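Call for participants: door-to-door voter registration team, Skudancombe

Lindard is looking for people who will help us to register new voters in Skudancombe before the local elections. We are a small organisation without any link to a political party, and we work in the town and in the villages near to it.

In the last local elections many residents did not vote for the simple reason that their name was not on the register. Most of them were young people voting for the first time, tenants who had moved house, and families who came from other countries and did not know that they have the right to vote here. Our aim is to visit 2000 households during November.

What you will do

You will visit homes in pairs, always with the same partner if possible. You will explain how to register, leave a leaflet and, when the resident wishes it, help to fill in the form. You will also spend one or two evenings at our information table in the Grikasine community hall, where people can come with their questions and have some fruit and tea.

You must not tell anybody how to vote, and you must not wear badges or clothes of a party during your visits.
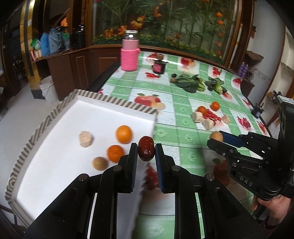
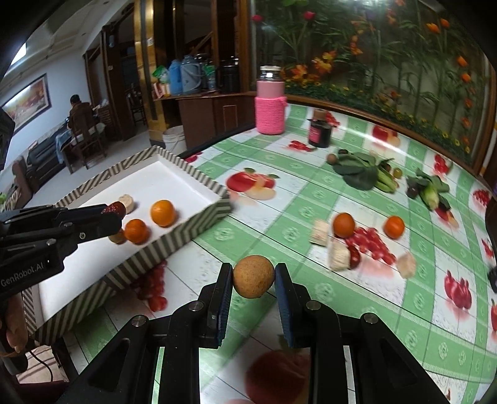 Who we are looking for

You should be 17 or older. Participants under 18 need a signed letter from a parent or guardian. Experience is not necessary, but you should be comfortable to speak with strangers and be able to walk for two hours. We are especially glad to hear from people who speak Cantonese, Spanish, Tagalog or Yoruba.

If you cannot walk so long, please write to us anyway. We need also three or four persons for the telephone and for checking the street lists.

Time and expenses

The training takes 90 minutes and is given by Anahera Rutherford, who has organised our visits for 7 years. It starts at 6.30 pm and is the same for everybody, including those who took part before. After this we ask for a minimum of two visits per week, between 5 pm and 8 pm.

The work is not paid. We give back bus fares and parking costs when you bring the receipt. Team leaders, who prepare the routes and keep the record sheets, receive one payment of £245 at the end of the month. There are two such places, one for the east side and one for the villages.

How to apply

Please send a short letter (half a page is enough) to Hsiu-ying Cheung at the Lindard office. Tell us your name and age, which languages you speak and which evenings you are free. If you would like to be a team leader, write this in the first line and add the name of one person who knows your work.

Questions about access to the hall or about the routes can be sent to Severino Villanueva at the same address. We answer all letters within one week.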